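Section 6. Cleaning and Sealing Your Stone Countertop

This section is for countertops of marble and other soft stones installed by Maltumeo. If your countertop is granite, please read Section 7 instead, because the sealing times are different.

6.1 Before you begin

Remove everything from the countertop. Sweep away the crumbs with a soft brush or a dry cloth. Do not use the rough side of a kitchen sponge. Marble is a soft stone and small scratches stay forever, unless a professional polishes the surface again.

You will need:
Neutral stone cleaner (pH 7)
Two cotton cloths, white, without buttons or seams
One bottle of Eltitz sealer, 800 ml
Gloves
Masking tape for the edges near wood or painted walls

CAUTION: Never use vinegar, lemon juice, or bathroom cleaner on marble. The acid eats the polish and leaves a dull mark. This mark is called etching. It is not a stain and the sealer can not prevent it.

6.2 Water test

Do this test first. Many customers seal too often, and then the surface becomes sticky.

1. Put a few drops of clean water on the stone, in a place you use often. Beside the sink is good.
2. Wait 6 minutes.
3. Wipe the water with a dry cloth.
4. Look at the stone from the side, with the lamp on.

If the stone has become darker where the water was, it needs sealing. If there is no difference, you can wait and repeat the test in December.
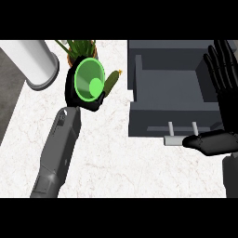
Note: on a stone with strong veins, please test in two places, one on a vein and one away from it. The vein can drink more water than the rest.

6.3 Applying the sealer

1. Wash the countertop with the neutral cleaner and warm water. Rinse it and let it dry overnight.
2. Open the window. The smell is not dangerous in a room with fresh air, but it is strong.
3. Put on the gloves and shake the bottle.
4. Pour a little sealer on the first cloth. Do not pour it directly on the stone.
5. Rub in small circles, starting from the back wall and coming to the front.
6. Leave it for the time printed on the bottle.
7. Take the second cloth, dry, and remove all sealer which is still on top. Be patient with this step.
8. Keep the countertop free from water until the next day.

CAUTION: If sealer dries on the surface, it makes a cloudy film. Put a little fresh sealer over the film, wait one minute and wipe strongly. Do not scrape with a knife.

6.4 Every day

Wipe wine, coffee and tomato sauce immediately. Use a trivet under hot pans and a board for cutting. Bowls and plates with an unglazed foot can scratch, so lift them and do not push them. Oil is the slowest stain to show. Often it appears only the next morning, as a darker spot. For oil, see the baking soda paste in Section 9.

6.5 Ordering and help

The sealer can be ordered from our workshop in Stinadville with part number 1000. For chips and cracks, please write to Jericho Aquino in the repair department and attach your invoice. Customers with a Troncoso sink should also tell us the model, as the silicone joint is different.

Section revised by Santino Olivares, Feb 18, 2024.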